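**Tuesday, dye bench**

Fustano wool, second indigo vat. Held at 29 °C overnight, pH steady. Akua dipped the Kerivcombe skeins 3 times, 5 minutes each, with a full airing between dips. Color even along the length, slightly pale at the ties. Tie looser next run.

Rinse water clear on the fourth change. Weighed out 98 g of madder for Dinesh, soaking in the tall jar. Lid is cracked, order another.
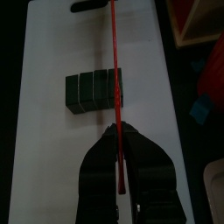 Does the vat need more lime before the next batch? Only if pH drops below 9; check it first thing, before stirring.

Girska sample still to be washed and labeled.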